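Dindemum Library Program Keeps Family Recipes in Circulation

8/14/22

The Dindemum Public Library has completed the first phase of its Community Recipe Collection, a project that records home cooking from families in the Quiambao district. Jonalyn Catacutan, who has directed the project from the beginning, met with the library newsletter to discuss how the collection was assembled and what residents may expect next.

Ms. Catacutan said the idea came from the reference desk. "We were asked for dishes that had never been printed in any book," she said. "People wanted the version their grandmother made, and we had nothing to give them."

The collection now holds 242 recipes, submitted by 19 families and several church kitchens. Each entry includes the name of the cook, the town where the dish was learned, and any changes made over the years. Most were written by hand. Others were dictated to library staff during open sessions in June.

Asked about accuracy, Ms. Catacutan said that measurements had been the main difficulty. "Many cooks measure by eye. We asked them to prepare the dish once with a scale nearby, and we wrote down both the weight and their own words for it. The words are often more useful."

Virgilio Castillo, who edited the entries, said the staff had agreed early on not to merge similar dishes. "There are four versions of the same rice cake," he said. "The families do not agree with one another, and all four are in."

Mr. Castillo also described the work of the kitchen table sessions, at which contributors read their entries aloud and corrected them before they were filed. Each session was open to up to 40 residents. A second series will be held at the Kurnomum branch, where the larger meeting room has a sink and a stove.

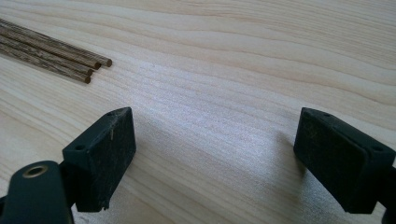

Access and Submissions

Printed copies may be read at the main branch and borrowed for two weeks. Residents who wish to submit a recipe may ask for a form at either branch. Entries are accepted in any language, and staff will assist with translation on request.

Ms. Catacutan asked that contributors include the failures as well. "If the custard splits when the heat is too high, please write that down," she said. "The next cook will need to know."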